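How to Fold T-Shirts So They Stand Up in a Drawer

By Karlijn Geerts

Stacked shirts hide each other. If you fold them into small upright blocks instead, you can see every one when you open the drawer, and pulling one out leaves the others alone. The method works for any short- or long-sleeve shirt in ordinary cotton.

You need a flat surface bigger than the shirt. A table is best, but a made bed will do if you pull the cover tight first. Empty the drawer before you start and wipe it out.

1. Lay the shirt flat with the front facing down. Smooth it from the collar toward the hem with both hands.

2. Fold one side in to the middle, then turn the sleeve back so it lies along the fold. Long sleeves go straight down toward the hem.

3. Do the same on the other side. You should have a long strip with even edges.

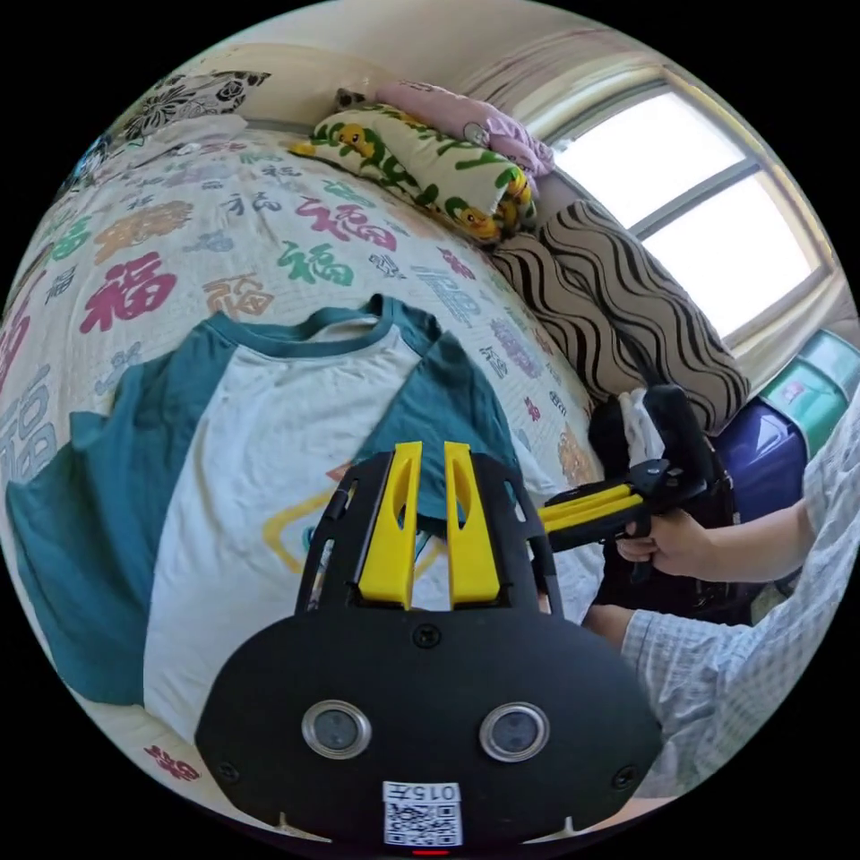
A raglan T-shirt spread out on the bed.

4. Fold the collar end down, stopping 2 inches short of the hem. Press the air out.

5. Fold in half again, or in thirds for a deep drawer. Stand the block on its folded edge. If it falls over, the strip was too wide, so go back to step 2 and bring the sides in further.

Raglan shirts have no shoulder seam to fold along. Use the edge of the collar as your guide and fold straight down from a point just outside it.

Fill the drawer from front to back. Leave enough room to slide a flat hand between the last shirt and the back. A half-full drawer needs a shoebox lid or a bookend to keep the row from leaning.

Thick sweatshirts don't hold this fold well. Keep those on a shelf, folded flat, no more than 5 to a pile.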